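Writing House Rules for Hand-Held Gripper Work: A Student Project Report

Zeltville, spring term, final version

When our group picked this topic back in March, a few of our classmates thought we had chosen the dull one. Other teams were teaching robots to fold things and open drawers, and we were going to write rules. I understand the reaction, and I will admit that I had it myself for the first week or so. But I would like to use this report to explain how we got so fond of our rules, what they say, and where we still think they need work.

The project is called Kioko. It is a short set of good-practice rules for people who record table tasks with hand-held grippers, where a person does the task by hand with the tools and the recordings are used later to train a robot. Our course already had a safety sheet, written for the big arms behind the fence in the machine hall, and almost none of it applied to us. It told you where to stand when the arm was powered and how to reach the stop button. It had nothing to say about how to lay a table, how long one person should go on before handing over the grippers, or what to do with somebody's face in a video.

So we started from the work itself. We read through 220 recordings that earlier groups had left on the course drive, and we marked every one that we would not have wanted to train on. There were 49 of those. We had expected most of the trouble to come from dropped plates and clumsy hands, and there was some of that, sure, but the larger part came down to things that could have been settled before anyone pressed record: a marker block with a thumb over it, a sleeve hanging in front of the lens, a tablecloth that had been pulled crooked between one take and the next without a note in the log.

From there we wrote a first draft with 12 rules, tried it out at the plate table for the rest of the term, and ended up with 10. I will go through the ones that taught us the most. 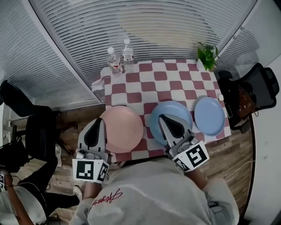 Plates on the checkered cloth, with a gripper in each hand.
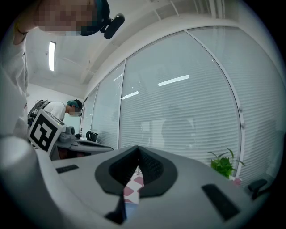
Reading time: 5 min

The first rule is about the markers. Each gripper carries a block with printed black-and-white patterns, and the software uses those patterns to work out where the tool is. Our rule says that the block must be clean, firmly seated and free of fingers, and that the person holding the gripper checks this personally before the first take. In the draft we had given the check to whoever was running the laptop. That seemed sensible on paper, but a person across the room can't feel that a block is a little loose, and the person holding it can. We moved the duty over and we have been happy with it ever since.

The second rule is about the table, and it took us the longest to agree on. Half of the group wanted a bare table with only the task objects on it. The other half (I was in this half, so please read the next bit with that in mind) felt that a robot trained only on bare tables would be lost in anybody's kitchen. What we settled on is that everyday things such as bottles, a napkin or a potted plant are welcome, as long as they are written in the log and stay outside the working area, and as long as the person doing the task can complete the whole motion without reaching over them. Bottles must have their caps on. I don't think that one needs any defending!

Rule three covers chairs, bags and cables. Bags may sit on a chair but never on the floor where people step, and any cable that crosses the floor has to be run along the wall or taped down. We argued about whether a chair pushed up against the table is a problem. The rule as it stands allows it if the chair is on a side where no one is working, and I still think that is a bit too generous, because chairs with wheels have a way of wandering.

Rule four is about people waiting their turn. Several people can be in the room, and they may sit, but their feet and tools should be kept out of the space behind the person at the table. Someone who is concentrating on a plate doesn't look back before taking a step.

Then there is rule five, faces. Head-mounted cameras and gripper cameras see far more of a room than you would guess from wearing or holding them. A gripper tipped upward can take in the ceiling lights, the windows and everyone nearby, all in one go. Our rule says that faces are blurred or pixelated before a recording is copied off the recording laptop, and that everyone in the room, including those who are only waiting, has agreed to be there while the cameras run. Our first version said "participants," and we changed it to "everyone in the room" after a long lunch spent arguing over who counts as a participant.

Rules six and seven are about the body. We wrote a handover limit into rule six, and anyone can ask for one sooner without giving a reason. Holding two grippers at table height doesn't sound like much, but it gets into the shoulders. Rule seven says that straps and head rigs are adjusted for each new wearer before recording starts, and that a rig which slips during a take ends that take.

The last three are the paperwork rules: one log line per take, bad takes are kept and labeled instead of deleted, and changes to the table get a line of their own. We used the Orkeo log template that the department already had, with two columns added, and it did the job fine. The two draft rules that we dropped were one about room lighting, which we could never word in a way that two people would follow alike, and one about clothing, which was merged into the marker check.

We also compared our list with the one from the Skurska project in the year above us. Theirs is stricter about who may touch the equipment and says much less about privacy. We borrowed their habit of reading the rules out loud at the start of a session. It felt a little silly the first couple of times, and then it became a nice way to get everyone settled down.

What would we do differently? We would test the rules with people from outside our group much earlier. All of us had helped write the sentences, so of course we knew what they meant. When another team borrowed the sheet, they read "working area" as the entire table, and they moved everything off it, plant included. The final version asks the session lead to point out the edges of the area by hand, and a small drawing is still on our to-do list.

The sheet fits on two printed pages and hangs by the door of the recording room. Next year's groups are welcome to change it, and we only ask that they write down what they changed and why in the margin, as we did with ours.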